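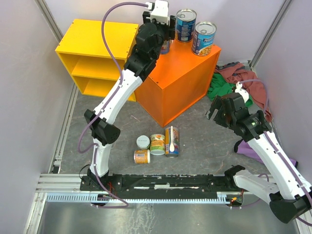 **What goes on the middle shelf if you only have two compartments for folded clothes?**

Heavy things like jeans and sweatshirts go in the lower compartment, shirts and anything you wear every day go in the upper one.

---

**rosaire_p**

Putting my question and the short answer I settled on at the top so people don't have to dig. I'm setting up a small open-front shelf unit next to a taller cabinet in my son's room. No drawers. The clothes have been living in a heap on the floor and I want them folded and put away before school starts in September.

Does anyone do it differently?

---

**WayneG**

I do it the other way around. Jeans on top. They hold a fold and don't slide out when the kid pulls one from the middle. T-shirts on an open shelf at eye level look bad in two days.

---

**solange.li**

Disagree with Wayne. Shirts get used daily, so they should be easy to reach. The sliding problem is a folding problem. Fold them in thirds, then in half, with the folded edge facing out. I also put a Mamo bin on the shelf for socks. Measure the opening before you buy one - mine was too wide and I had to send it back.

---

**WayneG**

> The sliding problem is a folding problem

My kids are 6 and 8. Everything is a folding problem.

---

**fcormier**

How tall is he? That matters more than the weight of the clothes. If he can't see into the upper compartment, whatever you put there won't get worn.

Also, is the unit fixed to the wall? We had a light one from Rildale and it tipped forward when my daughter leaned on the top. Nothing was in it at the time. We put two brackets on it that evening.

---

**rosaire_p**

He can see over the top of it, so reach isn't an issue. It's not fixed yet. I'll do that first.

Francine, would you use the cabinet for clothes too, or keep it for bedding?

---

**fcormier**

Bedding and out of season stuff. Once the cabinet door is shut he'll forget what's in there.

---

**jaxon_f**

I'd skip the folding for a kid. One bin per compartment, tops in one, bottoms in the other. We've done that for 5 years and the floor stays clear most of the time.

---

**solange.li**

And the shirts are wrinkled?

---

**jaxon_f**

Yes. He doesn't care and neither do I.

---

**rosaire_p**

I'll try folded first, shirts up top, and go to bins if it doesn't hold. Sorting the heap tonight - half of it probably doesn't fit him anymore.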